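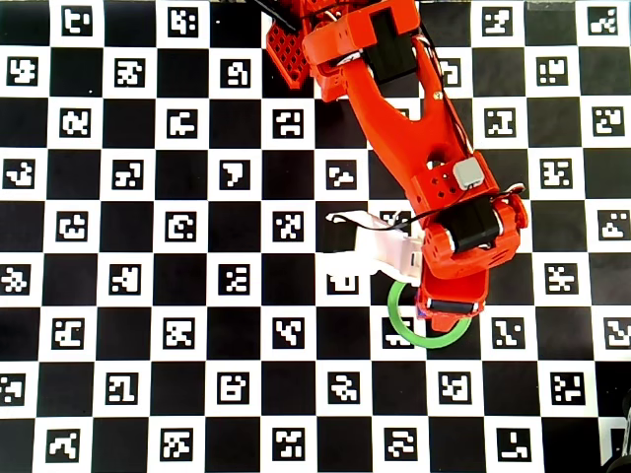 Printed arm over the marker board, gripper down at the green ring.

8 July 2023 – equipment planning

Spent the morning on the budget sheet and I'm pretty excited about it! We have 1,310 left on the Fimavel line, and I want most of that to go into a second arm. Another orange one, same print files, so spares fit both.

Telar quoted 400 for a full servo set, up a little from April. Plokance is cheaper but wants a minimum order – still worth asking if they'd split it. Stergiou can print the links for us if our own printer is tied up.

Board: get a second one in the same checkerboard and marker layout. Please don't go smaller, I love having all that room to the left of the arm.
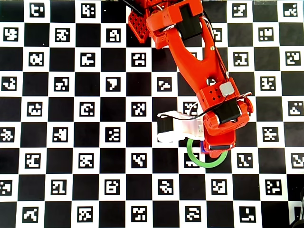 Cables need their own line this time. I'd like proper clips for the run down the forearm and the loop over the gripper, plus two spare white fingers. More rings too, they cost next to nothing.

To do: write to Plokance, check shipping on the board, ask Telar how long the quote holds.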